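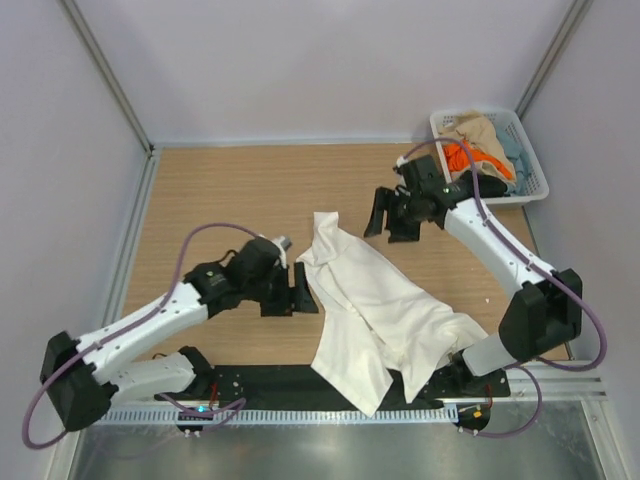

Notes by Chandrasekhar Thomas
Fabric Care and Folding, handout 4
March 27, 2024

Hello again, everyone. We ran out of time on pale garments, so I've typed up what I was going to say (and a few bits I only thought of on the train home).

Let's start with the garment before any folding has been done, because that's where most of you rush. Something pale thrown down at an angle, narrow at one end and bunched at the other, looks like a hopeless heap. It isn't! Look for a long seam or an opening edge first. On the white one it runs diagonally down the middle, and there's a small pale detail partway along that looks like a button. Once you've got a line like that you can turn the whole piece until the line points straight at you, and half the confusion goes.

Next, the twist. If the narrow end has folded over on itself, sort it out now. I know it's tempting to smooth the wide part first as it's the bit that looks worst, but the creases come straight back when you pull the top round. I did this for years.

Then the overhang. Any panel hanging past the front edge of the table will drag the rest with it, slowly, while you're busy elsewhere. Slide the garment back until everything is supported. Don't lift it by a corner.

Smoothing: flat hands, from the seam outwards, and stop when you reach the hem. Soft folds and shallow creases will mostly go with your palm. Deep ones want the iron, so put that piece on the other pile and carry on. Aravind Naidu asked last time whether you can skip this step if the thing is going in a drawer. You can, but you'll be ironing it later and cursing me.

A word on colour. White on light wood is kind to the eye, and cream on light wood is much harder as the edges vanish. If you're struggling, lay a dark towel underneath. Creamy whites also show every mark from a grubby table, so wipe it down and dry it before you start.

For practice at home: take one shirt or blouse, drop it any old how, and find the seam before you touch anything else. Do it 20 times over the fortnight. I don't mind if you never get as far as the fold. Those of you using the Stallus workbook will find the same exercise under "Finding the line", though it has you begin at the collar, and I'd ignore that for anything badly twisted.

Bring something pale and badly crumpled to the next class, please, and a towel if you've got a dark one. We'll do fastenings first, then sleeves.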